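Minmont 연구소 오픈랩 데이에 다녀왔어요! 원래는 Kozma 쪽 전시만 보고 점심 먹으러 갈 생각이었는데, 복도에서 Réka Vincze 씨를 만나는 바람에(학회 뒤풀이 이후 처음!) 그대로 2층 양팔 로봇 실험실까지 따라갔습니다. 결과적으로 밥은 세 시에 먹었어요.

실험실에서 하는 연구 이름은 Wallow. 양팔 로봇이 같은 색 큐브끼리 쌓는 과제인데, 핵심은 쌓기 자체보다 '어느 팔이 언제 움직일지'를 정하는 방법이에요. 보통은 사람이 순서를 미리 짜 주거나 두 팔의 동작을 통째로 한 모델에 학습시키잖아요. Wallow는 팔마다 정책을 따로 두고, 그 사이에 아주 작은 조정 모듈 하나만 끼워 넣습니다. 이 모듈은 상대 팔이 다음에 어디로 갈지를 예측해서 "지금은 기다려", "지금 가도 돼" 정도의 신호만 주고받게 해요. 듣고 나니 너무 단순해서 오히려 좀 의심스러웠는데(죄송합니다), 바로 돌려 주시더라고요.

큐브 색은 빨강, 주황, 노랑, 파랑, 초록이고, 제가 특히 재미있게 본 건 빨간 큐브를 다른 빨간 큐브 위에 올리는 대목이었어요. 왼쪽에 보이는 쪽이 로봇 기준으로는 오른팔이라 저는 설명 듣는 내내 헷갈렸습니다.
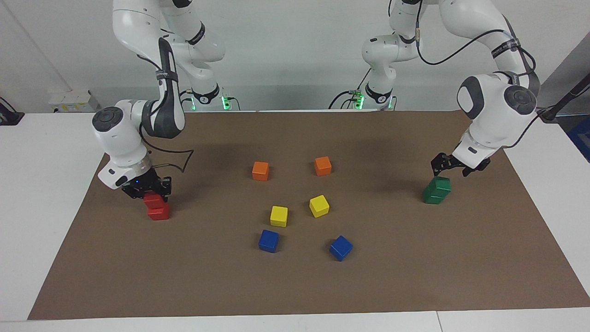
팔이 두 개면 무조건 두 배 빨라질 거라는 기대부터 버려야 한다고 Attila Vörös 씨가 옆에서 거들었어요. 초기 버전은 서로 양보만 하다가 둘 다 멈춰 버리는 일이 잦았고, 그걸 푸는 데 4월을 통째로 썼다고 합니다. 해결책은 기다린 시간이 길어질수록 그 팔의 우선권을 조금씩 올려 주는 것이었다고요. 운영체제 수업 때 배운 얘기 같아서 반가웠어요!

수치도 보여 주셨는데, 시연 데이터 30개로 학습한 조정 모듈이 큐브 배치를 무작위로 바꾼 시험에서 성공률 거의 90퍼센트였대요. 다만 큐브끼리 바짝 붙어 있으면 아직 약하다고 합니다. 손가락이 들어갈 틈이 없으니 먼저 밀어서 떼어 놓아야 하는데, 그 동작은 시연 데이터에 별로 없다고 하네요. 제가 색이 섞여도 되냐고 물었더니 색 구분은 별도 인식 모델이 맡아서 조정 모듈은 색을 아예 모른대요. 이 부분은 논문에서 좀 더 자세히 읽어 보고 싶어요.

나오는 길에 Rilik 부스에서 그리퍼 손끝 샘플도 만져 봤습니다. 생각보다 말랑해서 한참 주물럭거리다가 뒤에 줄이 생긴 걸 보고 얼른 비켰어요. 내년에 가실 분들은 2층부터 올라가세요. 오후에는 실험실 문 앞이 꽤 붐비고, 질문할 시간도 그만큼 짧아져요. 논문 초안은 Réka 씨가 메일로 보내 주기로 했으니 읽고 나서 따로 글을 올릴게요!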